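Distal Radius Fractures: Frequently Asked Questions
Stornstead Hand and Upper Limb Clinic — Patient Information
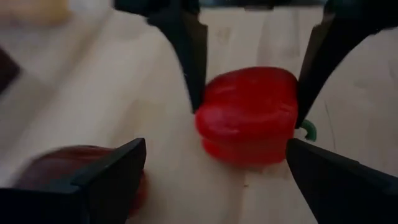 A red bell pepper with a short green stem, held between two black fingertips.

Reviewed by Quang Mai, M.D., and Malsha Roy, certified hand therapist. Last updated Oct 28, 2021.

What is a distal radius fracture?

The radius is the larger of the two forearm bones. The end nearest the wrist is called the distal end. A fracture in this area, usually within an inch of the joint surface, is a distal radius fracture. It is often what people mean by a "broken wrist," although the wrist also contains eight small carpal bones that can break separately.

What causes it?

The usual cause is a fall onto an outstretched hand. In older adults with reduced bone density, a fall from standing height can be enough. In younger adults the injury more often follows a sports accident, a fall from a ladder or a vehicle collision.

What are the symptoms?

Pain, swelling and tenderness at the wrist begin right after the injury. Bruising may extend into the palm and fingers over the next few days. If the fragment has shifted toward the back of the hand, the wrist may have a bent appearance. Numbness in the thumb, index and middle fingers can mean pressure on the median nerve and should be reported the same day.

When should I go to an emergency department instead of calling the clinic?

Go directly if the bone has broken through the skin, if the fingers are pale, blue or cold, if numbness is getting worse, or if pain cannot be controlled with the limb raised and splinted.

How is the fracture diagnosed?

Two or three standard X-ray views are enough in most cases. The surgeon measures the length of the radius, the tilt of the joint surface and any step in the cartilage line. A CT scan is ordered when the fracture enters the joint and the position of the fragments is unclear. MRI is reserved for suspected ligament injury or a carpal fracture that does not show on X-ray.

Will I need surgery?

Not always. A stable fracture in acceptable position is treated in a splint and then a cast. A displaced fracture may be straightened under local anesthetic — a closed reduction — and then held in a cast. Surgery is considered when the position cannot be held, when the joint surface is uneven, when the fracture is open, or when there is nerve or blood vessel injury. Age, hand dominance, general health and the demands of daily work are also weighed.

In an internal review of 672 adult patients seen at our Stornstead and Aturden offices, 129 were treated surgically. The remainder were managed in a cast or removable splint. These numbers reflect our own referral pattern and do not predict what any one patient will need.

What does surgery involve?

The most common procedure is fixation with a plate and screws placed through an incision on the palm side of the wrist. It is normally done as an outpatient procedure under regional or general anesthesia. Other options include pins placed through the skin and, for severe fractures, an external frame. The surgeon will explain which method fits the fracture pattern.

How long will I be in a cast?

Most non-surgical fractures are immobilized for five to six weeks. X-rays are repeated during the first three weeks to check that the position has held. The cast may be changed once as swelling goes down. After plate fixation, a removable splint is often used and wrist motion may start earlier.

Can I move my fingers while in the cast?

Yes, unless you have been told otherwise. Finger, elbow and shoulder motion should begin at once. Make a full fist and straighten the fingers completely, ten repetitions, several times each waking hour. Stiff fingers are a frequent and largely preventable problem.

When does hand therapy start?

Therapy usually starts within a week of cast removal, or within two weeks of surgery. The first visit covers swelling control, scar care if there is an incision, and gentle wrist and forearm rotation. Strengthening is added when the fracture is healed on X-ray. Shoaib Talpur schedules therapy visits at Aturden; Nhi Lục schedules them at Stornstead.

How is grip measured?

Grip strength is measured with a hand-held dynamometer, and pinch strength with a separate gauge. Both hands are tested and the results compared. Early readings on the injured side are often low. Testing is not done until the surgeon has cleared the patient for resisted use.

How much can I lift?

During immobilization, limit the injured hand to light items weighing less than 500 grams, such as a fork, a pen or a sheet of paper. Do not push up from a chair with the injured hand. Limits are raised step by step after healing is confirmed. Heavy lifting and contact sports are generally delayed until at least three months after injury.

When can I drive?

Do not drive in a cast, in a sling or while taking opioid pain medicine. After that, you must be able to grip the wheel firmly with both hands and react without hesitation. Check with your insurer if you are unsure about coverage.

What complications can occur?

Possible complications include stiffness, loss of position, carpal tunnel symptoms, tendon irritation or rupture, complex regional pain syndrome and post-traumatic arthritis. Sudden inability to straighten or bend the thumb, even weeks later, may indicate a tendon rupture — call the office promptly.

Should I have my bone density checked?

A bone density scan is advised for women over 50 and for older men who fracture a wrist in a low-energy fall. Such a fracture may be the first sign of osteoporosis. Results are sent to your primary care clinician, who can discuss calcium, vitamin D and medication.

Will the plate need to be removed?

Usually no. Removal is considered if the plate irritates a tendon or if a screw becomes prominent.

How do I get copies of my X-rays?

Submit a written request at either front desk or through the Josix patient portal. Records questions go to Lâm Bùi in the Stornstead office. Please allow 2 business days.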